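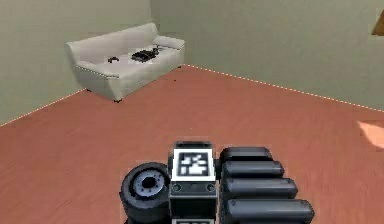
Sutero wrote:
Simulated pickups don't count for much with me. I have read a lot of build threads on this board where the thing works great on a screen and then spends a year on a shelf. What has the real arm done so far?

Wumpini Bawa wrote:
Fair question. The real arm has done very little. It's bolted to the bench in my garage, it homes, it opens and closes, and on Monday it knocked a coffee can onto the floor. The sim is where I'm spending evenings because I can run it after the kids are in bed. Goal is still the same as in my first post: pick small stuff up off a couch and drop it in a bin. Remotes, chargers, that kind of thing. Black things on a white couch should be the easy case.

Salinas_garage wrote:
I'm with Sutero. Black on white is easy for the camera and that's the only part that's easy. A couch cushion gives when you push on it. What is your sim couch made of? If it's a rigid mesh with a couch painted on, your gripper is learning to grab things off a table.

Wumpini Bawa wrote:
Rigid mesh, yes. I tried soft cushions once and got 5 frames a second, so I went back.

Salinas_garage wrote:
Then you have a table.

dradodo wrote:
You two are a bit rough on the guy. Rigid is fine for working out reach and camera angle. I did all my reach checks that way before I cut any aluminum and it saved me from building the forearm too short. Just don't trust anything it tells you about contact.

Wumpini, is that tag on the housing for calibration or are you tracking off it full time?

Wumpini Bawa wrote:
Full time for now. The camera sees the tag, I get the pose of the housing, and the finger positions come from the motor encoders. It's very steady in sim.

Sutero wrote:
Of course it's steady in sim. There's no glare, no dust and no thumbprint on it. Print one on regular paper, stick it on with tape, turn on the garage light and tell me how steady it is. I lost a whole October to a tag that had a slight curl in one corner. And even in your render the squares look soft to me. If it's soft there, what do you think a cheap webcam will do with it?

dradodo wrote:
The soft look could just be the texture size. The floor looks smeared too. I'd bump both up and see if the pose changes. But yes, print it on something flat. I glued mine to a piece of acrylic.

Pitonen wrote:
Different complaint. Why is there so much floor? You've got a sofa way over in the corner and a wide open stretch with nothing on it. My living room has a rug, a dog bed and a lamp cord. If you only train in a room like that, the first shoe will stop you cold.

Also those fingers look smooth and a bit glossy. What's the friction set to?

Wumpini Bawa wrote:
Default friction. I haven't touched it. The real fingers are printed and I was going to dip the tips in that rubber stuff for tool handles.

The empty floor is on purpose, I wanted one thing to go wrong at a time. The last batch was 50 tries with the small flat item and it got 8 of them, so there is plenty going wrong already.

Pitonen wrote:
8 out of 50 with friction you never checked, on a couch that's really a table. I wouldn't call that a result either way. It could be worse than that in the garage, or better.

dradodo wrote:
That's my point though. He's not claiming it works. He posted a low number and I'd rather read that than another video cut down to the one good grab.

Sutero wrote:
OK, I'll give him that. Still, here is what I would do. Leave the sim alone for a week. Put one real cushion on the bench, put one real remote on it, and run the arm by hand with the keyboard. No tag, no vision. If you can't pick up the remote while you're looking right at it, the software has no chance.

Salinas_garage wrote:
Seconded. And measure the cushion while you're at it. Mine sank enough under a light push that the fingertips ended up under the remote, and then the motor stalled.

Wumpini Bawa wrote:
I can do that. I have an old seat cushion in the attic. I'm not dropping the sim but I'll do the keyboard test first and post the count, good or bad.

Pitonen wrote:
Post the misses on video too please. Those are the useful part.

Sutero wrote:
This thread is already at 102 replies. I'll believe it when there's a remote in the bin.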